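# The Bat Cell

Lụa Đoàn got to the unit at seven on Sunday with a flask of tea and the key to the cabinet. The arm was called Halley, after somebody's dog. It had dropped 9 bats on Friday's late shift, and the line was meant to start again on Monday. 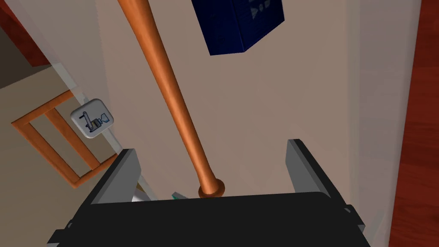 She had the model of the cell up on one screen and the fault log on the other. The log had 284 entries. Most of them said the same thing: grip lost, lift stopped, wait for operator. Mac Suibhne had been on shift, and after the third drop he had turned the grip force up. After the sixth he had turned it up again. He had written both changes down in biro on the back of a delivery note and taped it to the guard door, and she was grateful for that.

She put the force back to where it had been in June. Then she isolated the arm, hung her padlock on the switch and went in through the guard with a torch.

The left finger moved when she pushed it with her thumb. It wasn't much, less than the thickness of a coin, but the right one didn't move at all. She took the cover off and found one of the two screws backed halfway out of its hole. The other had sheared. The head was lying in the grease at the bottom of the housing.

Getting the stub out took until eleven. She tried the small extractor, which slipped, and then drilled by hand with a bit she had to sharpen twice. Her phone rang while she was doing it and she let it ring.

It was Culteo, the customer. They left a message asking whether the first 246 bats would be on the van on Monday afternoon. She listened to it standing at the sink with soap up to her elbows.

The new screws came out of a Stosero kit that had been on the shelf so long the bag had gone yellow. She put a drop of threadlock on each, did them up with the torque wrench, and drew a line of paint across the heads so that anyone could see if they turned. Then she cleaned the finger faces with a rag and set the zero again.

She took her padlock off, shut the guard and ran the arm at a tenth of its speed. Halley went down to the rack, closed on a handle and lifted. She watched the gap -- nothing shifted. It set the bat down on the far side and went back for the next one.

She let it do 3 more at that speed, then 20 at full. She sat on an upturned crate and ate a cheese roll while it worked.

At half past one she rang Culteo and said yes to the van. She took the delivery note off the guard door, wrote the old force setting underneath Mac Suibhne's two, and taped it back up.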